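Ticket 831: Recall letters not going out after update
Product: Drerell practice manager
Site: Cikinholm Dental Practice
Priority: raised from normal to high on Wednesday
Status: Closed

Reported problem

The practice sends six-month recall letters and texts in a batch on the first working day of the week. After the May update the batch finishes without an error but most of the patients on the list get nothing. Reception noticed when the appointment book for check-ups looked thin and a patient rang to ask why she had not heard from us.

The practice has 4000 patients on its books, a mix of NHS and private. The private patients on the monthly plan seem to be getting their letters as normal. NHS patients are mostly missed, although a few have come through.

What the practice had already tried

Restarted the reception PC and the server.
Ran the batch again by hand. Same result, and some plan patients were texted twice.
Checked that text credit had not run out. It had not.
Checked one missed patient's record. Mobile number present, consent box ticked, recall date correct.

First reply from support

Please do not run the batch again until we have looked at the log, as it will send second copies to anyone who has already had one. To get the log, go to Reports, then Messaging, then Batch history, choose the last run and press Save as text. Attach the file to this ticket. Please also tell us which recall template is set for NHS exempt, NHS paying and private, as these are held separately.

Reply from practice

Log attached. Templates are:
NHS exempt: Recall A
NHS paying: Recall A
Private: Recall C

We only made Recall A last year, when the wording on charges changed. It has not been edited at our end. The healthy eating leaflet that goes with Recall C was changed in April, but that is a separate attachment.

Support notes

The log shows 200 patients picked up by the batch. That is the cap for a test run, and a live run should have no cap. The update appears to have put the batch into test mode on sites where it was set up before the messaging module moved to its own menu. In test mode the list is sorted by payment type with plan patients first, so the cap is reached before most of the NHS patients are looked at. This fits what reception saw.

Steps given to the practice

1. Log in as an administrator. A reception login can see the setting but cannot save it.

2. Go to Setup, Messaging, Batch options and untick Test run. Press Save and close the window fully before going on.

3. Go to Batch history, open each run made after the update and press Mark as sent. Patients who have had a letter or text will then be left out of the next run.

4. Check the attachments on both recall templates with Preview. Recall C should show page one of the leaflet.
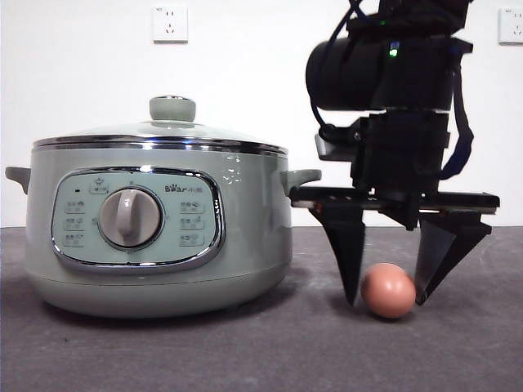 5. Run the batch with Preview only ticked. Compare the number on the last line with the number due in the Recalls report. The two should match.

6. If they match, untick Preview only and run it for real. Leave the window open until it says Finished.

Reply from practice

Steps one to four done. At step five the numbers do not match. The Recalls report has more patients than the preview. We have stopped there and not sent anything.

Support notes

Dialled in over the lunch hour. The patients left over all came across from the Kokport branch when it closed. Their records still carry the old site code, and the batch only looks at patients on the current site. The old version ignored the site code for recalls. The new one does not.

Changed the site code for these patients using the bulk edit tool. Took a backup first, saved on the server in the folder called Tkachenko along with the earlier ones. Ran the preview again and the match was 100 per cent.

Reply from practice

Batch run at 4.15pm. Finished with no errors. Two patients have already rung to book and one of them was a Kokport patient. Can you tell us if the dentist's own lists need the same change? The hygienist's recalls are on a three-month cycle and run separately.

Final reply from support

The three-month list uses the same site code, so it is covered by the bulk edit. It has its own Test run box, on the second tab of Batch options. We have left this for you to untick as the hygienist's next run is not due yet.

The test mode fault has been passed to the development team. Other practices on the same version should check Batch options before their next run. Ticket closed. Reply to this message within 14 days to open it again.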